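Room for one more dog

Kieran Dobson had told everyone in Turncombe that he was finished with dogs. His last one, a lurcher, died in January at the age of 14, and he gave the bed and the bowls to a neighbour the same week. By spring he was driving out to the Wotivham rehoming kennels to look at a greyhound called Janora.

She was four years old and had been at Wotivham for 108 days, longer than any other dog on the block. Visitors walked past her run. She stood at the back with her head down and didn't come forward for biscuits. 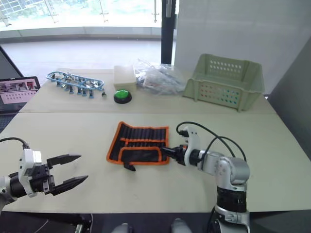

Issue 105

"I didn't feel sorry for her," Dobson says. "I thought she looked sensible."

The kennels asked him to visit four times before they would let her go. On the first visit she ignored him. On the second she leaned on his leg for a minute or two, then went back to her blanket. He took her home after the fourth, with a muzzle, a coat and a sheet of feeding notes.

Greyhounds that have lived in kennels often find a house strange. Janora had never used stairs, and the washing machine sent her behind the sofa. Glass doors were a puzzle. Dobson put strips of tape across the patio door at nose height and left them there until summer. 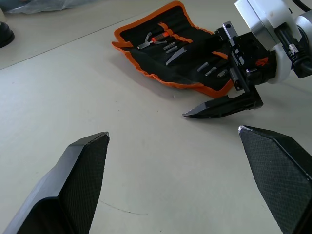 Food was easier. She has two meals a day, the first at seven, and a walk of 20 minutes afterwards — longer if it's dry. She wears the muzzle on the lane because of the cats, and one cat in particular, a large ginger tom called Pilkington who sits on the wall by the post box and won't move for anybody.

For weeks she pulled towards him. Now she looks, and Dobson says her name, and they cross over. He still keeps the lead short.

Stairs took until the end of June. He had tried cheese on every step, without success. Then one night he heard her claws on the landing at half past two, and she has slept outside his bedroom door ever since. Coming down is another matter, and most mornings he walks in front of her, one step at a time, with a hand on her collar.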